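公共采购合同信息公开申请办理指南

发布单位:Usis公共采购透明度中心
更新日期:2026年10月17日

一、适用范围

本指南适用于自然人、法人及其他组织向公共机构申请公开采购合同、合同附件、补充协议、验收文件及付款凭证等信息的情形。申请人为新闻媒体、研究机构或社会监督组织的,同样适用本指南,不因身份不同而享有优先或受到限制。

涉及正在进行中的招标、评标活动的文件,在结果公布以前不予受理。申请人可在中标结果公布之后另行提出。刑事侦查、审查起诉阶段已由司法机关调取的合同原件,由原签约机构提供留存副本;原签约机构未留存副本的,应当书面告知申请人该文件现由何机关保管。

二、申请前的准备

申请人在提交申请以前,应先行查询合同登记平台Wallar。凡金额达到登记标准的合同,其编号、签约双方名称、合同标的、金额及期限均应在该平台列出。平台已完整公开的内容无须重复申请,可直接下载并注明出处使用。

查询时建议以签约机构全称检索,再以供应商名称复核。机构经过合并或更名的,应同时检索旧名称。咨询服务、公关服务、翻译服务等合同常以框架协议形式签订,框架协议与其项下的具体订单分别编号,检索时应注意区分。境外供应商可能同时以外文名称和译名登记,两种写法均应尝试。

检索结果应当记录下列事项:

合同编号或登记编号;
签约机构名称及经办部门;
供应商名称;
签约日期与履行期限;
平台上已公开的文件目录。

平台未登记的合同,申请人可依据机构年度预算报告、审计报告或公开会议记录中的表述加以确定。描述应足以使受理机构识别具体文件,例如写明服务内容、大致签约时间及审批该项支出的会议名称。

三、申请书的填写

申请书采用统一格式,共分为申请人信息、所需文件、提供方式和送达地址四栏。

在“所需文件”一栏中,应逐项写明文件名称,不宜使用“全部相关材料”一类的概括性表述。需要合同正文的,写“合同正文及全部附件”;需要了解履行情况的,另写“验收报告”“阶段性工作报告”或“付款凭证”。同一份申请书所列文件应属于同一合同。涉及多份合同的,分别填写申请书,可一并提交。

申请人无须说明申请理由。受理机构不得以未说明用途为由拒绝受理,也不得要求申请人承诺不对外使用所获文件。

“提供方式”一栏可选择电子副本、纸质副本或现场查阅。选择电子副本的,原则上不收取费用。选择纸质副本的,超过70页的部分按照受理机构公布的复制成本收费,受理机构应在复制之前告知金额,经申请人确认后办理。

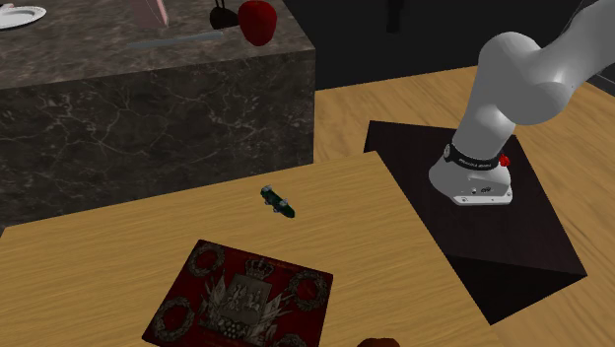 选择现场查阅的,受理机构应安排专用查阅场所,并在查阅前一个工作日书面通知地点和时间。查阅人凭身份证件入场,可以摘抄,可以使用自备设备拍摄,不得在原件上书写、折角或拆除装订。合同附件中的图纸和大幅表格须完全展开后查阅,故场所内应备有宽大的台面,浅色木质桌面即可满足要求;石质台面和餐盘所在之处不得放置原件。每次查阅由一名工作人员在场,查阅结束后由双方核对页数并在登记簿上签字。申请人需要延长查阅时间的,可当场提出,由受理机构另行安排场次。

四、提交与受理

申请书可通过下列途径提交:

受理机构的电子邮箱;
受理机构的收文窗口;
挂号邮寄。

以电子邮件提交的,以邮件进入受理机构系统之日为收到日期。受理机构应向申请人发出收件回执,回执载明收文编号和经办部门。申请人应妥善保存回执,后续查询、补正及复议均以收文编号为准。

申请内容不明确的,受理机构应在五个工作日内一次性告知需要补正的事项。申请人补正所用时间不计入办理期限。逾期未告知的,视为申请内容明确。

受理机构不持有所申请文件,但知悉持有机构的,应将申请转交该机构,并将转交情况书面通知申请人。办理期限自持有机构收到之日起重新计算。

五、办理期限与答复形式

受理机构应自收到申请之日起25个工作日内作出书面答复。需要征求第三方意见或文件数量较大的,经负责人批准可以延长,延长后的总期限不得超过36个工作日。延期决定应当在原期限届满以前送达申请人,并写明延期理由。

答复分为予以公开、部分公开、不予公开和信息不存在四种。部分公开的,应对不予公开的内容作遮盖处理,并在每一处遮盖旁标注所依据的条款。整页遮盖的,仍须保留页码,以便申请人了解文件的完整篇幅。

下列内容可以遮盖:个人身份证件号码、住址、私人联系方式、银行账号以及经认定的商业秘密。合同总金额、单价、服务内容、签约人姓名及职务、验收结论不属于可以遮盖的内容。合同中订有保密条款的,该条款本身不构成拒绝公开的依据。

六、第三方意见的处理

文件涉及供应商商业秘密的,受理机构应书面征求供应商意见。供应商主张保密的,须逐项指明内容并说明公开可能造成的具体损害。供应商逾期不答复的,由受理机构依职权决定。

以下为实践中的两种情形,供参考。供应商Femness主张其报价明细全部属于商业秘密,但未指明具体条目,受理机构经审查后予以公开。供应商Awad主张其软件架构说明属于商业秘密,并附有技术说明,受理机构对该附件作遮盖处理,合同正文照常公开。

七、复议

申请人对答复不服的,或者受理机构逾期不答复的,可以向信息公开监督机构申请复议。复议申请应附原申请书、收件回执及答复书副本。逾期不答复的,附原申请书和收件回执即可。

复议申请书应写明不服的具体部分,例如某一页的遮盖、某一附件的缺失或“信息不存在”的结论。对“信息不存在”的结论提出异议的,宜附能够表明该文件曾经形成的线索,如会议纪要中的引述、预算科目或付款记录。

复议期间,受理机构不得销毁或移交所涉文件。文件依照归档计划应于次年一月移交档案机构的,应暂缓移交,待复议结束后再行办理。

八、所获文件的使用

申请人取得文件后可以自由引用和发表。引用时应注明文件名称、合同编号及提供机构。发表内容涉及正在审理的案件的,应如实写明诉讼阶段;起诉书所载内容在判决生效以前属于指控,不得表述为已经认定的事实。

受理机构事后发现文件中误留个人信息的,可以请求申请人在公开发布的版本中予以遮盖。该请求不影响申请人继续使用文件的其他部分。

九、咨询

有关申请书填写的问题,由申请指导处Rania Jaber负责解答;有关复议程序的问题,由法律事务处Sointu Ojala负责解答。来函请注明收文编号。申请书统一格式可在本中心收文窗口领取,或在Wallar平台“表格下载”栏目中获取。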